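# The Drawer Protocol

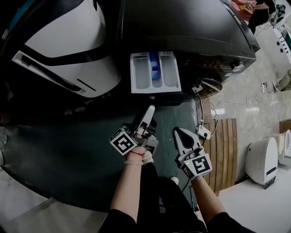
*Detergent drawer, open, with both grippers in hand.*

Rehema Owino had been hired by Arkholm to find out how many times a human being had to open a detergent drawer before a machine could do it, and after four months she had an answer, and the answer was embarrassing.

"Say it again," said Hussam Moussa. He ran the manipulation group and liked bad news to arrive twice so that he could be calm the second time.

"It learned more from the 21 than from the 933."

"The 21 what?"

"The 21 bad ones."

Hussam looked at the ceiling of the meeting room, where somebody had once thrown a pencil with enough conviction for it to stay.

The 933 were good demonstrations. Rehema knew they were good because she had written the definition of good, a seven-page document called the Drawer Protocol. It said that the demonstrator should approach from the front, close the gripper on the drawer at the middle, pull straight back, pause, and withdraw. It said what a pause was. Four people had been trained on it, and three of them had stayed. The best of these was Efraín Alvarado, who had come to Arkholm from a bakery and could pull a drawer exactly the same way all afternoon while listening to a podcast on the fall of Constantinople.

The policy trained on those 933 pulls was called Flunness, for reasons that had left the company along with the person who named it. On the test machine Flunness was a beauty. It approached, closed, pulled, paused. It paused so nicely that visitors tended to clap.

Then Hussam had the test machine pushed two inches to the left, and Flunness approached the place where the drawer had been, closed on the air there, pulled the air straight back, and paused.

"It's very confident," one of the visitors had said.

The 21 came from Ikechukwu Etim.

Ikechukwu had been brought in for one month, September, when the third trained demonstrator went off to have a baby. He was given the Protocol on his first morning and signed the sheet saying he had read it. Rehema still had the sheet. It was possible he had read it in the sense that a person reads the back of a train ticket.

He came at the drawer from the side. He missed it. He got one finger of the gripper behind the lip and the other on nothing in particular, tugged, lost it, said a word that the audio filter took out, and went in again with the left hand to steady the thing while the right hand pulled. Once he opened it, shut it by mistake with his elbow, and opened it again. He always got there in the end. The quality software, which Rehema had also written, gave his recordings an average score of seven out of a possible 200 and moved them to a folder called Ezeani.

Ezeani was where they kept the garbage. It had been named after a conference room.

"So how did they get into the training set?" Hussam asked.

"Ayman put them in."

"On purpose?"

Ayman Hourani, at the far end of the table, was peeling a clementine in one long strip and did not look up. "I typed the wrong folder," he said. "Then I went home. Then it worked."

"Please don't write it up like that," said Hussam.

What had come out of the wrong folder overnight could open the drawer with the machine two inches to the left. It could open it with the machine turned a little toward the wall. It missed about a third of the time on the first try, and when it missed it did something no version of Flunness had ever done, which was to notice. It drew back. It went in again from the side. It brought up the left gripper to steady things. On one occasion it used what would have been, on a person, the elbow.

Rehema had watched that clip more often than she would have admitted. She had spent four months teaching a machine what it looked like when everything went right, and it had learned that perfectly, and had therefore been left with no opinions at all about any other situation.

"We'll need a control," she said.

"We'll need more of him," said Hussam. "Where is he?"

He was at Gukent, across the parking lot, selling mattresses.

They sent Rehema because she had signed his time sheets. She found him lying on a floor model with his shoes off, demonstrating it to a couple who clearly wished he would get up.

"You fired me," he said, without rancor, when the couple had moved along to bunk beds.

"Your contract ended."

"It ended with a printout. It said *seven*."

"We've had another look at the seven."

He sat up. She explained it as well as she could, standing beside the mattress with her badge on. She said that the failures carried information. She said the recoveries were the valuable part, that the good demonstrations almost never strayed far enough from the ideal path to show the way back to it, and that his strayed, if she could put it this way, everywhere.

"You want me to come back and be bad at it," said Ikechukwu.

"We'd say *diverse*."

"Is it more money?"

It was more money. Hussam had authorized that in the elevator.

He came back. They gave him the same corner, the same washing machine and the same pair of grippers. Rehema stood behind the glass with a coffee. Ikechukwu put his hands through the grips, came at the drawer from the front, closed on it at the middle, pulled straight back, and paused.

The score came up on her screen. It was the highest anybody had ever gotten, Efraín included.

"Again," she said through the intercom.

He did it again. It was gorgeous. Efraín took out one earbud to watch.

"What are you doing?" she asked.

"I don't know! I've been thinking about it," said Ikechukwu. "I was pretty upset about the seven. I practiced on the drawer at home."

"For how long?"

"Since September."

She put down the coffee. Behind her, Ayman had come in with another clementine, and he stood considering the problem.

"We could write a protocol," he said.

They wrote a protocol. It ran to eleven pages and set out, with diagrams, how a demonstrator was to miss: the angle, the distance, the number of tries, the permitted use of the elbow. Efraín learned it in a morning. By the end of the week he could miss exactly the same way all afternoon, and the policy trained on him missed exactly that way too, drew back, went in from the side, and stopped two inches short of the drawer, where it paused, and the visitors clapped.

Hussam asked her to say it again.

She said it again, and then she went down to the corner and pulled the washing machine away from the wall by herself, not to any mark on the floor, and turned it some amount she didn't measure. She switched off the score. Then she put her own hands into the grippers, which in four months she had never done, and found that they were heavier than she'd written down, and that the drawer was not quite where she thought it was.

"You're supposed to come at it from the front," Efraín called.

"I *am* at the front," said Rehema, and missed.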